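Reading time: 3 min

Last updated: June, 9:40 a.m.

FOR IMMEDIATE RELEASE

Jinerwood Will Bring Back the Long Lunch, With Ironing

JINERWOOD. The town of Jinerwood will set one very long table down the middle of Skesura Street this June and invite whoever is hungry to sit at it. The Jinerwood Long Lunch was first held in 1897 to mark the opening of the street's drainage system, which the newspaper of the day called "handsome." The drains have since been replaced. The lunch lapsed a few times, usually over potato salad, and is now back for a full afternoon after three years away.

Seating begins at 11:30 a.m. and food goes out at noon. The table will run 80 yards, from the steps of the old feed store to the mailbox outside the Iordache bakery, with a gap left for the fire hydrant. Past guests will remember the year there was no gap.

Iordache is baking the bread again: a plain white loaf, a seeded rye, and the dense brown one that people take home and use as a doorstop until they get around to making soup. The bakery asks that guests not reserve loaves by sitting on them.

The biggest change this year is underfoot, or under plate. Wullinico, the household linen maker with a workroom on the upper end of Skesura Street, is supplying tablecloths for the whole length of the table. Earlier lunches relied on bedsheets from home, and a number of residents have said they learned more about their neighbors than they wished to.
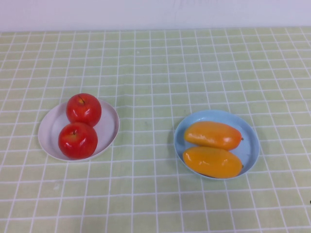 The check in pale green with white lines, laid out on a table.

The check was picked by public ballot at the town library. It beat a navy stripe, a sunflower print, and a write-in campaign for "no tablecloth, we are not the French." Turnout was higher than for the last school board election, and the town would prefer not to discuss that further.

Wullinico has cut 34 cloths for the event, each hemmed on all four sides and labeled with a table section. After the lunch they will be washed and lent out free of charge for weddings, bake sales, funerals, and any birthday party willing to return them clean. A sign-out sheet will hang by the library's front desk. Pencil is provided. The pencil is also to be returned.

"We were asked for something cheerful that would hide mustard," the company said in a statement. "Those turned out to be two separate requests, and we have done our best with the first."

Guests are asked to bring one dish to share and their own knife, fork, and cup. Hot dishes go to the feed store end, cold dishes to the bakery end, and anything set in gelatin to the middle, where it can be supervised. Please write the main ingredients on a card. "Grandma's recipe" is not an ingredient, and last time it contained walnuts.
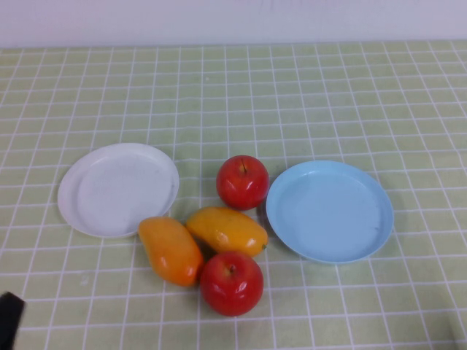
Fruit and a white plate on the green check.

A prize will again be given for the best-dressed section of table. Entries may use fruit, flowers, jars, or family silver, within reason and at the owner's risk. Candles are out, following a discussion with the fire department that was described by both sides as short. The winner receives a cake from Iordache and the right to sit in the shade.

There will be music from the high school brass players between courses. They know six songs and have been asked to space them out. Speeches are limited to three minutes each, timed by the same kitchen clock used at the pie contest, and the clock rings loudly.

Skesura Street will be closed to cars from 8 a.m. until the last chair is folded. Parking is available behind the library and in the church lot. Drivers who leave a vehicle on the street overnight may find it has been built into the seating plan.

Admission is free. In case of rain, the lunch moves into the feed store, where the table will be bent into a shape the organizers describe as "mostly a U." Seats can't be booked, though a limited number of chairs with arms will be kept for guests who need them. Questions, dish cards, and lost forks from earlier years can be left in the box marked LUNCH at the library front desk.

About the Jinerwood Long Lunch
The Jinerwood Long Lunch is a free public meal held on Skesura Street. It has no mission statement. Leftovers are divided at 4 p.m.; bring a container with a lid.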